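Chapter 4
Separating Mixtures

By the end of this chapter you should be able to tell a mixture from a pure substance, choose a method for separating a mixture, and explain why the method works.

Most of the matter you handle in a day is mixed. Soil, milk, sea water, and air all contain more than one substance. The parts keep their own properties, and a separation method makes use of one property that differs between them.

4.1 Size of particles

The simplest property to use is size. A sieve lets small pieces through and holds back larger ones. At the Gallach gravel works, stone passes over two screens before it is sold.
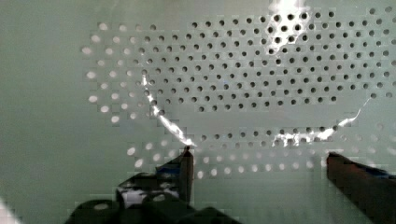
Figure 4.1 A perforated panel. The round holes are set in staggered rows.

A kitchen colander is also a sieve. It separates pasta from water, but it cannot separate salt from water, because dissolved salt passes through with the liquid.
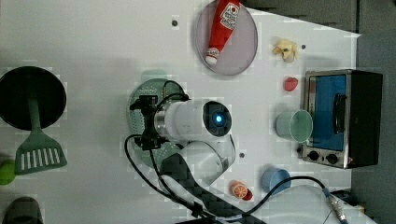 Photo: Fathima Karunaratne

For dissolved solids we use evaporation. If 254 g of salt water is heated until all the water is gone, the salt stays in the dish and can be weighed.

4.2 Mixtures that look uniform

Some mixtures give no sign of their parts. Ketchup contains tomato solids, water, vinegar, sugar, and salt, yet it looks the same throughout.

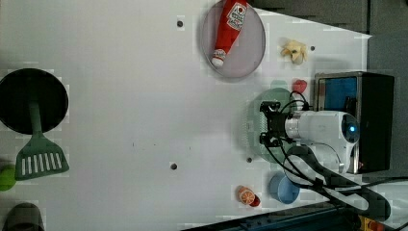 Figure 4.2 Ketchup bottle on a plate.

Before you begin Activity 4A, measure 100 mL of water into a clean beaker and label it.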